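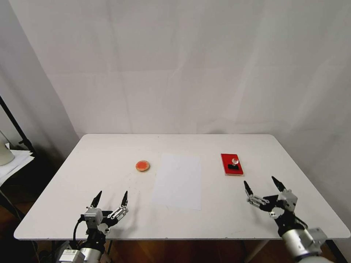
Workshop Tips: Comparing Grippers on a Small Bench
14 May 2019

Change one thing at a time. If you swap the fingertips and the controller on the same day, you won't know which one made the difference. We ran the Osumine fingertips on the old Vidmar controller for all of March before touching anything else.

Use things from the desk drawer. A stamp, an ink pad and a sheet of plain paper will tell you more than a box of foam cubes. A round clear knob is hard to hold, a flat tin is hard to get under, and paper slides if you breathe on it.

Tape the corners. Put small bits of masking tape under the table edge to mark where each item starts, and line up by those. Tape on top shows up in the camera and catches the fingertips.

Hang a plain cloth behind the table. An old white bedsheet is fine. Iron it if you can — deep folds throw shadows that move when a door opens.

White paper on a white table is a tough test for any camera. Run it both ways, once on the bare top and once on a dark placemat, and write down which was which.

Pointed tips or wide pads? For us the pointed tips did better on stamps and pens. The wide Bresis pads did better on tins. Out of 254 tries with each, the pointed tips held on 177 times and the pads 96, but most of our items were thin.

Wipe the fingertips with a damp rag between sets and let them dry. Dust from the paper builds up faster than you'd think.

Check the small bolts on the linkage every morning. A quarter turn is plenty.

Leave slack in the cables at the wrist — enough for a full twist — and clip the rest to the arm.

Keep the notebook on a side shelf, off the table.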